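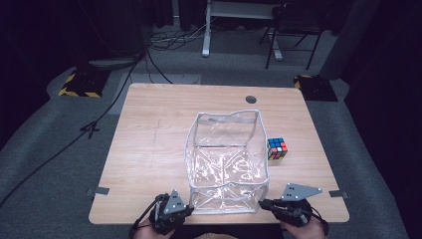 Open day demo with hand-held grippers - what should we let visitors try?

Posted by Ott Pärn

We have an open day coming up on June 17, 2026, at the Davent building and I got the job of running the robotics table. We expect nearly 300 people over the afternoon, a lot of them with kids. I don't want to just run a video on a loop.

The plan is to let people pick up a pair of hand-held grippers and do a small job on a wooden table. What I have now is a clear plastic bag, the boxy kind with white piping, and a Rubik's cube sitting to the right of it. The job is to pick up the cube and put it in the bag. The top of the bag is open, but the walls are soft and sag a bit at the rim.

My questions:

Is the bag too hard for a first try? I could swap in a stiff box.

How long should each person get? I was thinking three minutes.

Does anyone have a good way to handle the line? Last September we did a smaller event with 100 visitors and people stood in front of the exit the whole time.

I have two pairs of grippers and one other person to help me. The table can't move because of where the cables run.

Chou

Keep the bag. We ran something close to this at the Welidine visitor day and started with a stiff box. People dropped the object in and walked off. When we changed to a soft bag they stayed and asked questions. With a soft bag you have to think about which hand does what. Most adults go for the cube with one hand first and then find out the rim won't stay where they want it. Then they use the other gripper to hold the bag and it gets interesting.

For small kids I would have the box ready under the table. Under eight or so, the grippers are heavy for them and the bag is just annoying. Let them put the cube in the box and give them a sticker.

Three minutes is too long. Do the math. If you really get 300 people and half of them want a turn, that is over seven hours on one table. We did one cube per turn with a limit of 90 seconds, and your helper resets the bag while the next person gets their hands set. Squeeze the bag back into shape every few turns or it ends up flat.

Other things I'd do again:

Put the cube on the right for everybody, then let the ones who finish fast try it from the left.

Tape the cables down anywhere visitors will walk. Gaffer tape, not packing tape. Check it again at the halfway point.

Bring more than one cube. Ours went home in somebody's pocket.

Show people how to open and close the grippers before they get to the table, while they are still in line. That saved us more time than anything else.

For the line, hand out numbered cards. We printed 500 and used 251 of them. People could go look at the rest of the building and come back when their number was close. It also meant I had a real count to put in the report.

Revwood

We just used a rope and a sign. Worked fine but our event was a lot smaller.

I would skip the cube. Everybody wants to solve it and they stand there turning it. Use a sponge or something boring.

Ott Pärn

Thanks both. I'm going with the bag, 90 seconds, and numbered cards. The cube stays for now since it is easy to see from the back of a group, but I'll put a couple of sponges in the box of spares. Chou, did you let people practice closing the grippers on anything in the line, or on nothing?

Chou

We had them pick up a rolled sock off a chair - cheap, and it doesn't matter if it lands on the floor. One sock per pair of grippers is enough.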